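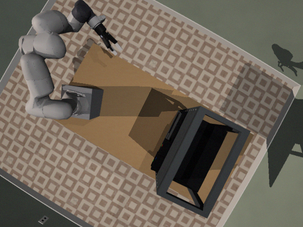
Els Wouters thinks I am wrong about the library in Carkby. She wrote to me in July, after I had said in this column that the branch ought to stay open in the evenings, and her point was that I had never once mentioned what it would replace. Every hour the desk is staffed at seven in the evening is an hour it is shut at ten in the morning. The people who come at ten, she said, are the ones with nowhere else to be, and they don't write columns.

It was a fair letter and I have thought about it for longer than I expected to. I still think the branch should open in the evening, but I put the case badly the first time and I would like to put it again.

Carkby branch is open 29 hours a week. All of them fall between half past nine and five. The doors close at one for lunch and open again at two, which means that anyone who works in town and hopes to change a book in their own lunch hour finds the place shut. This timetable was drawn up when the branch had a full desk and a late night. The late night went first, then the Saturday afternoon, and what was left was never looked at again. I asked at the counter how the present hours had been chosen and was told they were the hours that had not been taken away.

A timetable says who a service is for. If a library is open only while most people are at work, it is a library for people who aren't at work. That includes plenty of people who need one: parents with small children, the retired, people looking for a job, people who are ill. I don't want any of them to lose a morning lightly. But it leaves out the girl of fourteen who shares a bedroom and has exams coming, and the man who finishes at the Dudeck depot at four and gets home on the bus at twenty past five. They pay for the library as well, or their families do, and it has been shut to them for so long that they have stopped thinking of it as theirs.

The usual answer is that those people have the internet. Some do. A good many have a phone with a cracked screen and a data allowance that runs out before the month does. In any case, what a schoolchild needs at six o'clock is mostly a table, a light and a bit of quiet, and you can't download those. My own children did their revision at the kitchen table while I cooked, and I know how much of it went in.

Wiscombe tried evenings two winters ago. The branch there gave up 3 mornings and opened until eight on the same number of nights. Over that winter it counted 1,717 evening visits. The council's report called this disappointing and the mornings were put back. I have read the report, and I would call it a decent figure for a town that size, in the dark months, for a scheme advertised on one sheet of paper taped inside the door. What the report doesn't give is any figure for the mornings that were lost, so there is nothing to compare it with. Perhaps the mornings would have brought in twice as many. Perhaps they would have brought in half. The decision was made without knowing.

I bring this up because it is where Els Wouters and I agree, though she may not see it that way. She says the morning people are invisible to those who write about libraries. The evening people are invisible to those who run them. Nobody who can't get through the door ever appears in the count at the door. If you set your hours by who turns up, you will always find that your present hours suit your present visitors very well.

There is also the question of the staff, which I skipped last time and shouldn't have. Library assistants are not highly paid and many took the job for its hours. Miroslava Marchuk worked the desk at Wiscombe during the trial, and she told me the evenings themselves were pleasant enough. The trouble was the walk to the car park afterwards and the fact that the last bus had gone. Two of her colleagues swapped out of their late shifts whenever they could. If the council wants evening opening, it has to pay something extra for it and make sure people can get home, and it should say so at the start. A scheme that depends on goodwill will last until the goodwill is used up, and in most branches that happened years ago.

Some places get round this by letting members in with a card when there are no staff at all. I have used one of these and it works, up to a point. You can return a book and take out another. What you can't do is ask anybody anything. The older gentleman next to me wanted to print a form and gave up after the machine refused his coins. Under-sixteens weren't allowed in without an adult, so the very children I would most like to see there in the evening were kept out by the rules. I would take it over a locked door, but I wouldn't want a council to think it had solved the problem.

So what would I do at Carkby? I would open until half past seven on two nights and find the hours by closing on the two quietest mornings, once somebody has properly worked out which they are. I would keep the toddler group where it is. I would run it for a full year, and count both the evenings and the mornings that remain. The lunch closing I would end tomorrow if I could, by staggering the breaks.

This would cost some money. When a petition went round the Skoryk estate asking for a late night, it came back with 78 names, and the reply from the council said there was no budget for additional hours. The petition hadn't asked for additional hours. It had asked for different ones, with perhaps a little on top for late pay. I wish whoever answered it had read to the bottom of the page.

Els Wouters ended her letter by saying she would be at the branch at ten, as usual, if I wanted to come and see who was there. I went. There were more people than I had pictured, and one man was waiting on the step before the doors opened. I would ask her to come back with me at six and see who tries the handle.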